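종이 선물 가방에도 앞면이 있다고 믿는 사람

이그나시오 칼보(Ignacio Calvo)와의 인터뷰는 한 번 미뤄졌다. 본인 말로는 "풀이 안 말라서"였다. 그룬디벤트에 입사해 종이 가방과 상자, 충전재를 맡은 뒤로 그가 약속을 미룬 이유는 대체로 이런 식이라고 한다. 습도가 높아서, 끈이 잘못 와서, 초록색이 그 초록색이 아니어서.

오후 3시에 만난 그는 커피를 두 잔 들고 나타났는데, 둘 다 자기 것이었다. 자리에 앉자마자 내가 선물로 들고 간 과자 봉투를 집어 들더니 바닥부터 뒤집어 보았다. 과자는 안중에 없었다.

"바닥 접착이 한쪽으로 밀렸네요. 이 정도면 집까지는 가겠어요. 어디 사세요?"

버스로 40분 거리라고 했더니 그는 잠시 생각하고는 앉아서 가라고 권했다.

칼보가 요즘 붙들고 있는 것은 '레비아'라는 이름의 선물 포장 시리즈다. 작은 선물을 담는 색색의 종이 가방인데, 윗부분을 접어 산 모양으로 세운 다음 흰 띠로 여미는 방식이다. 손잡이가 달린 평범한 가방을 두고 왜 굳이 접느냐고 묻자 그는 그 질문을 예상했다는 얼굴을 했다. 예상만 하고 반기지는 않는 얼굴이었다.

"열려 있는 가방은 받는 사람이 위에서 들여다봐요. 건네는 사람은 아직 '별거 아니야'라는 말도 못 꺼냈는데 벌써 다 본 거죠. 그 말을 할 시간은 드려야 하지 않겠습니까."

그러면 뜯는 데 시간이 얼마나 걸려야 적당하냐고 물었다. 그는 4초라고 답했다. 더 짧으면 접은 보람이 없고, 더 길면 주변 사람들이 가위 얘기를 꺼내기 시작한단다. 어떻게 잰 숫자냐고 하자 조카 생일에 쟀다고 했다. 조카는 재는 줄 몰랐고, 조카의 어머니는 알았으며, 이듬해에는 초대장이 조금 늦게 왔다.
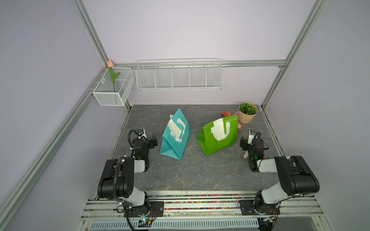 회색 대리석 무늬 상판에 세워 둔 청록색 가방과 초록색 가방. 뒤쪽은 살구빛 화분에 심긴 다육이 조화.

색 얘기로 넘어가면 그는 말이 빨라진다. 레비아를 준비하면서 받아 본 색 견본이 41가지였는데, 그중 스스로 청록이라고 주장하는 것이 유난히 많았다고 한다. 칼보의 기준에서 대부분은 파랑이었고, 하나는 수영장이었다.

"수영장은 색이 아니잖아요. 그런데 견본 뒤에 정말 그렇게 적혀 있었어요. 담당자한테 전화해서 어느 수영장이냐고 물었더니 웃더라고요. 저는 진지했는데."

초록은 더 오래 걸렸다. 그가 원한 것은 멀리서도 보이는 밝은 초록이었고, 동료들이 원한 것은 회의가 끝나는 것이었다. 결국 밝은 쪽으로 정해졌다. 초록 가방을 청록 가방 옆에 세우면 둘 다 조금씩 더 시끄러워 보인다는 의견이 나왔지만, 칼보는 생일이란 게 원래 시끄러운 것이라며 의견서에 '확인함'이라고만 썼다.

작업대에 놓인 다육이를 보고 물은 얼마나 자주 주느냐고 물었다. 그는 나를 한참 보더니, 조화라고 알려 주었다. 색을 볼 때 옆에 두기 좋은 초록이고, 계절을 타지 않으며, 출장 갔다 와도 원망하는 기색이 없다고 했다. 처음에는 진짜 화분을 두었는데 그 이야기는 하고 싶지 않다고도 했다.

뒤쪽에 걸린 흰 철망 바구니는 칸이 나뉘어 있다. 칸마다 용도가 있느냐는 질문에 그는 있다고 답했고, 무슨 용도냐는 질문에는 협의 중이라고 답했다. 누구와 협의하느냐고는 묻지 않았다. 그의 정리 원칙은 하나뿐이다. 테이프는 테이프를 쓴 사람이 찾을 수 있는 곳에 둔다. 이 원칙의 약점은 테이프를 쓴 사람이 늘 칼보라는 데 있다.

칼보가 종이를 처음 만진 곳은 커프라루(Căpraru)라는 상표를 쓰던 작은 문구 공장이었다. 여름 한 철 아르바이트로 들어가 하루 종일 가방 바닥만 접었다. 그해 여름에 접은 바닥이 800장이 넘는다. 바닥을 접는 사람과 옆면을 접는 사람이 달라서, 그는 완성된 가방을 퇴근길 상점 진열창에서 처음 봤다고 한다.

"감동적이었다고 쓰고 싶으시죠. 그런데 제 눈에는 바닥만 보였어요. 옆면 담당이 누군지 몰라도 좀 급하셨구나, 그런 생각을 했고요."

그 공장에서 배운 것 중에 지금까지 쓰는 것이 있느냐고 물었다. 손톱으로 접는 선을 누르지 말 것. 점심에 오렌지를 먹지 말 것. 접다가 틀린 가방은 펴서 다시 접지 말고 메모지로 쓸 것. 그의 수첩은 지금도 그런 종이들을 묶은 것이라 쪽마다 엉뚱한 데 접힌 자국이 있다. 인터뷰 중에 그가 무언가를 적길래 들여다봤더니 '과자 봉투, 접착, 왼쪽'이라고 되어 있었다.

레비아를 내놓은 뒤 받은 편지 이야기도 빼놓을 수 없다. 첫 시즌에 들어온 고객 의견이 모두 119건이었고, 칼보는 하나도 빠짐없이 읽었다. 칭찬도 있었다. 다만 칭찬의 상당수는 내용물에 관한 것이어서 그의 부서와는 상관이 없었다.

"어떤 분은 초콜릿이 맛있었다고 쓰셨어요. 저희는 초콜릿을 안 팝니다. 그래도 답장은 드렸어요. 다행이라고."

불만 쪽은 좀 더 구체적이다. 흰 띠가 너무 잘 떨어진다는 편지와 너무 안 떨어진다는 편지가 같은 날 도착했고, 그는 두 통을 나란히 벽에 붙여 두었다. 붙이는 데는 바로 그 띠를 썼다. 며칠 뒤에 한 통만 바닥에 떨어져 있더라는데, 어느 쪽이었는지는 끝내 말해 주지 않았다. 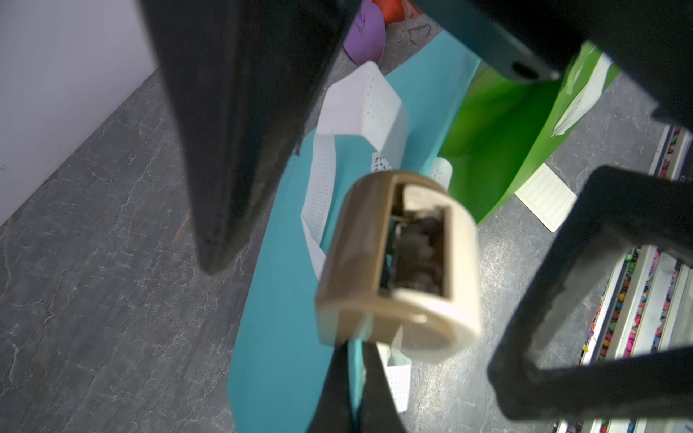 그룬디벤트 포장자재부 | 부서 탐방

두 번째 커피가 비어 갈 무렵 화제는 가방 바깥에서 안으로, 그러니까 종이와 띠, 그리고 그 곁에 놓이는 것들로 옮겨 갔다. 청록색 종이 위로 구멍이 줄줄이 뚫린 흰 종이 띠가 고리를 지으며 구부러져 있고, 옆에는 흰 라벨이 붙은 초록색 종이가 비스듬히 휘어 있다. 칼보는 이런 풍경을 '책상 날씨'라고 부른다. 맑은 날은 드물다고 한다.

구멍 난 종이 띠를 어디에 쓰느냐고 묻자, 그는 우선 예쁘지 않으냐고 되물었다. 나는 예쁘다고 했다. 그러자 그는 만족해서 쓰임새를 설명하는 것을 잊어버렸다. 다시 물었더니 접으면 부피가 생긴다, 구기면 더 생긴다, 하지만 일단 구기면 다시는 예쁘지 않다, 그래서 자기는 접는 쪽이라고 했다. 같은 부서에 구기는 쪽도 있느냐고 물으니 있다고 했다. 사이는 어떠냐고 물으니 점심은 같이 먹는다고 했다.

베이지색 둥근 플라스틱은 한쪽에 네모난 구멍이 나 있고 그 안으로 짙은 갈색의 울퉁불퉁한 속이 들여다보인다. 둥근 물건은 칼보가 가장 싫어하는 내용물이다. 정확히는 '둥글면서 완전히 둥글지는 않은 것'을 싫어한다.

"공은 차라리 솔직해요. 굴러가겠다고 처음부터 말을 하니까. 이런 애들은 가만히 있다가 가방을 들어 올리는 순간 방향을 정합니다."

그런 것은 어떻게 싸느냐는 질문에 그는 의외로 성실하게 순서를 불러 주었다. 종이를 한 장 넓게 깐다. 물건을 가운데에 놓지 말고 자기 쪽으로 조금 당겨 놓는다. 띠를 한 바퀴 두르고, 남는 길이를 자르고 싶어도 참는다. 가방에는 눕혀서 넣는다. 마지막으로 가방을 살짝 흔들어 보고, 소리가 나면 그것이 선물의 일부인 척한다.

마지막 단계는 공식 지침에도 있느냐고 물었다. 그는 초안에는 있었다고 했다.

라벨에 대해서는 의견이 확고하다. 흰색이어야 하고, 글씨는 사람이 써야 하며, 가격표와 헷갈릴 만한 자리에 붙여서는 안 된다. 예전에 플레쿨리스라는 납품처에서 라벨을 미리 붙인 종이를 보내온 적이 있는데, 전부 종이 한가운데에 붙어 있었다. 어떻게 접어도 라벨이 접는 선에 걸렸다. 이름을 쓰면 '마리아'가 '마'와 '리아'로 나뉘었다.

"전화를 했더니 그쪽에서 이름이 짧은 분들께 쓰시면 되지 않느냐고 하더군요. 그런데 그게, 한동안 그렇게 했습니다."

플레쿨리스와는 지금도 거래한다. 칼보는 그 회사의 종이를 좋아하고, 그 회사의 전화 응대에는 정이 들었다. 1월이면 그쪽에서 달력을 보내오는데 해마다 둘둘 말려서 온다. 그는 그것을 펴려고 사전 밑에 깔아 두고, 대개 봄이 지나서야 꺼낸다.

집에서는 어떻게 포장하느냐고 물었다. 그는 안 한다고 했다. 식구들끼리는 주방 선반 위에 물건을 올려놓고 "저거 네 거야"라고 말하는 것으로 끝낸다. 몇 해 전 명절에 한번 제대로 싸 보려고 종이를 꺼냈더니 아내가 회사에서 무슨 일 있었느냐고 물었단다. 딸은 그가 접은 가방을 뜯지 않고 옷장에 넣어 두었다. 안에 무엇이 들었는지는 칼보도 이제 가물가물하다.

"장갑이었나. 작아졌겠죠, 지금쯤."

다음 시즌 계획을 묻자 그는 주황을 꺼냈다. 정확히는 주황이라는 단어를 꺼내 놓고 문 쪽을 한 번 봤다. 색상 회의에서 이미 두 번 부결된 모양이다. 세 번째에는 견본 이름을 바꿔 제출할 생각이라는데, 지금까지 나온 후보는 '살구의 형', '늦은 오후', '당근 아님'이다. 나는 '늦은 오후'가 낫다고 했고, 그는 수첩에 적긴 적었다.

크기도 하나 늘린다. 지금 가방에는 책이 안 들어간다는 편지가 꾸준히 온다. 칼보는 처음에 얇은 책을 권하는 답장을 썼다가 부장에게 불려 갔다. 새 크기는 책 한 권이 서서 들어가고, 두 권이면 위를 접을 수 없다. 두 권을 선물하는 사람은 어떡하느냐고 묻자 그는 가방을 두 장 사시면 된다고 답했다. 영업팀이 이 문장을 좋아할 것 같다고 했더니, 영업팀이 써 준 문장이라고 했다.

헤어질 때 그는 내 과자 봉투를 새 가방으로 바꿔 주겠다고 우겼다. 접고, 세우고, 띠를 붙이는 동안 말이 한마디도 없었다. 과자는 탁자에 그대로 남아 있었는데, 우리는 내가 승강기 앞까지 간 다음에야 그 사실을 알았다. 칼보가 과자를 들고 뛰어나왔다. 빈 가방은 이미 예쁘게 여며져 있었고, 둘 중 누구도 그것을 다시 열자고 말하지 않았다. 나는 한 손에 가방을, 다른 손에 과자를 들고 버스를 탔다. 자리는 없었다.

글·정리 포장자재부 소식지 담당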